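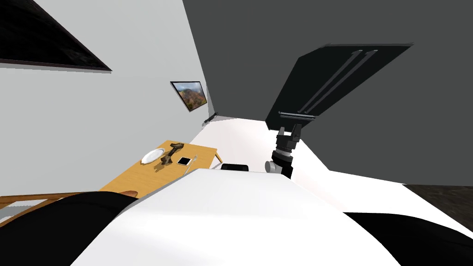

Dining room test scene in the simulator, head camera view, gripper below the cabinet panel.

22 January 2018

Run 2,534 ended with the arm locked and a collision fault on the wrist. The task was simple: reach up to the black cabinet, take one of the two silver handle bars, pull. The log showed contact force rising with the fingers still short of the handle.

I spent most of the weekend on the grasp planner, which was the wrong place to look. The planner was fine. The cabinet's collision mesh had been exported from Tierney with the door in a slightly open pose, while the visual mesh was exported closed. On screen there was clear space under the panel. In the physics engine there was a door edge in it.

Jihad Khasawneh found it by turning on the collision overlay, a step I had skipped. The offset was 17 mm at the hinge side and grew toward the handles.

The second problem worries me more. After the fault, the controller retried 3 times at full joint torque before it stopped. In simulation that costs nothing. On the real Sidik arm it would have meant a bent finger or a torn hinge. Qusai Qaisi has changed the retry logic so that a wrist contact fault drops the arm to low stiffness and waits for an operator.

I re-exported the cabinet and checked both meshes at the closed position. The other Flircombe kitchen units came through the same export script – I have not checked those yet.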